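Our house rules for the robot arm, second version

22 May 2024

In my last post I promised to write down the rules we use when the arm works on the table with small things. A few readers asked for them, mostly people who are starting in a small lab like ours in Durnum. Please don't take them as a standard. The real standards are longer and you should read them too, even if it takes you some weekends. It took me four.

The first rule is about speed. When a person can reach the table, the arm runs at 28 percent of its full speed. I know that this feels slow. Our first version said "reduced speed", without a number, and of course everyone had a different idea of what is reduced. Now the number is in the configuration file and also on a paper next to the keyboard.

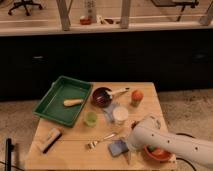

The second rule is that one person is responsible for the stop button during the whole run, and this person does nothing else. No typing, no telephone, no looking at the plots. If you need to leave, you say it loudly, the run is paused, and another person takes the button in the hand before it continues. We had a long discussion about this one, because it costs us a second person for every session. I was against it at the beginning. Then I spent one morning watching how often I look away from the table when I work alone, and I changed my opinion.

The third rule: hands come over the table only when the arm is paused and the person with the button has said "clear". An object that fell over stays fallen until then. This is the rule which is broken most, I must admit also by me. The wish to quickly put a cup straight is very strong. 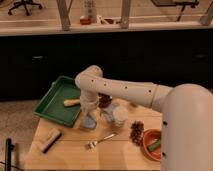 About the objects we have fewer rules than before. The old document from Hunville, which we inherited when the two groups were joined, had 148 points, and a good part of them was about objects. It had its own point for spoons. We kept only what we could remember without looking: no sharp blades, nothing that holds liquid during a run, nothing heavier than what the gripper is approved for. Forks are allowed, but never in a run where somebody hands things to the arm.

Cables are a different story. The rule says that every cable on the floor has to be checked before the first run of the day – you walk along it with your eyes from one end to the other. At the workshop in Cárdenas I heard that other groups fix all of them under covers, and for a permanent cell I think this is better. We move our table too often for it.

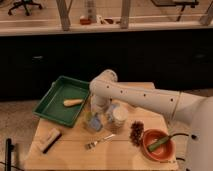
Then there is the log. Each run gets one line, with the name of the person at the button, the software version, and every stop with its cause. Also the stops that were pressed by mistake! In the beginning people did not want to write these, as if it was something shameful. For me a false stop is the cheapest event in the whole log. After the first 100 lines we sat together and read them, and two rules were changed on the same afternoon.

What I still don't like is our rule for visitors. Now it says only that they stay behind the line on the floor "when possible", and these two words should go away. The group in Tunham has sent me their text for this, and I will try to make ours similar in June. If you have a good formulation, please write it in the comments – also in another language, I will find somebody who can read it.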